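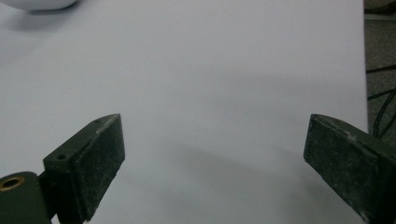

Solomiia Savchuk

I'm trying to get a white desktop back to an even finish and would like advice before I make it worse. The desk was my sister's and it spent several years in a sunny room in Nemcombe. The top is painted, not laminate. It has a flat finish with no shine to it. Over the winter I put a lamp, a plant and a stack of folders on it, and when I cleared everything off in June 2021 there were faint yellow areas and one ring from the plant pot.

So far I have tried dish soap and warm water, then baking soda on a damp cloth. The soap did nothing for the ring. The baking soda took some of it off but left a patch near the back that looks shinier than the rest when the window is behind it. I stopped there.

Do I have to repaint the whole top, or can I touch up the spots? I have half a can of white from the hallway but I don't know if it is the same white. I rent, so no spraying indoors. My budget is low and I would like to be using the desk again in 10 days.

Lech Pawlak

Repaint the whole top. Touching up flat white almost never works on a horizontal surface. You will see the edge of every spot, and the hallway can is wall paint, which stays soft and will stick to anything you leave on it.

The shiny patch is from rubbing. Baking soda is a mild abrasive and it polishes flat paint. You can't clean that back out.

What I would do:

Wash it once more with soap and rinse it twice. Any soap left behind will keep the primer from gripping. Let it dry overnight.

Sand the whole top by hand with 220 grit, going lightly, until it all looks equally dull. Wipe off the dust with a damp cloth. If the desk is old enough that the paint might contain lead, get a test kit before you sand anything.

Put one coat of stain-blocking primer over everything. The yellow areas and the ring will come through ordinary paint, sometimes weeks later. Open the windows, it smells.

Two thin coats of a water-based cabinet enamel in matte or satin, with a foam roller. Leave it overnight between coats.

It will feel dry the next day but it isn't hard yet. Keep the lamp and folders off for at least 5 days after the last coat, longer if the can says so. That still fits in your 10.

I used Galtach primer on a kitchen table and had no trouble with it. Any shellac one will do the same job.

Szymon Duda

just get a desk pad. mine covers most of the top and you don't see the marks. put a saucer under the plant too

Solomiia Savchuk

Thanks both. The desk is from the nineties so I think I'm fine on lead, but I'll test it anyway. Lech, does the primer need sanding before the enamel goes on?

Lech Pawlak

Only if it feels gritty. One quick pass with 320 and wipe it down.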